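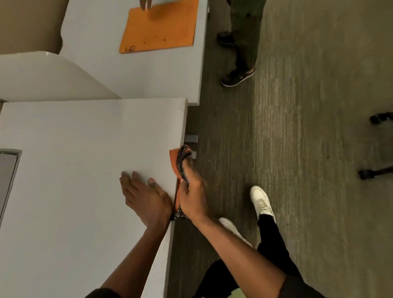

Clidau Table Edge Wiper
Part number 3204
Replacement end tool for the Clidau office cleaning arm
Availability: in stock, ships with pad clip and cover plate

The Clidau edge wiper cleans the side edges of desks, meeting tables and counters. It holds a folded cloth pad against the tabletop edge and follows it from one corner to the next. It fits all Clidau arms on the Udard mobile base.

Part 3204 replaces the earlier edge wiper, which was withdrawn in March after a fault at a customer site. If you still have the earlier tool, please read the safety notice below before using it again.

Safety notice: earlier edge wiper

Do not use the earlier edge wiper on tables that stand end to end, or in any room where people are present. Stop the arm, remove the tool and contact Udard Service for an exchange. The exchange is free and includes return shipping.

You can tell the two tools apart by the pad clip. The earlier tool has a fixed clip held by two screws. Part 3204 has a spring clip with a release tab on the underside.

What happened

The fault was reported by the Unberg office, where an arm was cleaning a row of meeting tables during the day. The tables had been pushed together by hand and one sat slightly farther out than the next. The arm followed the first edge normally. At the seam, the pad caught on the corner of the second table.

The wiper should have stopped at this point. It kept pushing. The software read the rise in force as a sticky spot and pressed harder, which it is meant to do for dried coffee and tape residue. The second table moved 5 inches across the carpet before the arm reached its outer limit and shut off. A person standing at the table was bumped on the hip and was not hurt. A chair was knocked over.

Thandeka Shabalala of Udard Service went to the site and repeated the fault with the same tool and the same tables. It happened again on the third pass. She found the following:

The fixed clip would not let go of the cloth, even under a hard pull.
The force reading came from the shoulder joint. It lagged behind what was going on at the pad.
The stain routine was allowed to run within a hand's width of a corner.

The cloth made things worse. Staff had fitted a cloth of their own, folded more times than the manual calls for. The extra thickness hung below the edge and hooked under the corner. We do not consider this misuse. The manual gave a fold count but did not say why it mattered, and the clip accepted the thicker pad without complaint.

What changed in part 3204

Spring clip. The clip opens when the cloth is pulled sideways. The cloth stays on the table or drops to the floor, and the arm stops and reports a lost pad.

Sensor at the pad. An Ansari force sensor now sits directly behind the pad plate. The shoulder reading is still used as a second check. If the two disagree, the arm stops.

No stain routine near corners. The wiper makes one light pass at corners and seams. Anything left behind is marked on the room map so that someone can wipe it by hand.

Thickness stop. A pad that is too thick will not close in the clip. Please do not force it or file down the stop.

Software

Part 3204 needs Clidau software release 118 or later. With an older release the arm will not recognize the tool and will stay parked. Installing release 118 also disables the edge routine for the earlier wiper. The top-surface routine is not affected.

Known limits

The wiper does not handle curved edges well. On round tables it leaves unwiped sections and may stop with a false contact error. We are working on this and have no release date.

It can't tell a loose table from a fixed one. Lightweight folding tables on hard floors can still shift a little before the arm stops. Lock casters where there are any. For light tables, clean the edge by hand: brace the top with one palm, fold the cloth over the edge, and work along it toward yourself.

Papers and folders that hang over an edge can be pulled down. The arm looks for them but misses thin sheets, mostly white paper on a white table. Clear the edges before starting.

After a stop

1. Press the stop button on the base, even if the arm has already halted.
2. Wait for the joint brakes to click.
3. Pull the cloth free by hand. Keep your fingers away from the clip hinge.
4. Check that the table is back where it belongs.
5. Restart from the room map. Do not use Resume after a contact error.

If the arm stops 3 times on the same table, take that table off the map and send us the log.

Care

Wash pads without fabric softener. Wipe the pad plate with a dry cloth. Do not spray cleaner on the sensor. Check the spring clip monthly by tugging a fitted pad sideways; it should come out with a light pull. Replace the clip if it sticks.

Exchange and questions

Have the serial number from the base plate ready. Shahab Tabrizi handles exchanges for the earlier wiper and can also send the full Unberg fault report on request. Sites with more than one arm should list all of them in the same request.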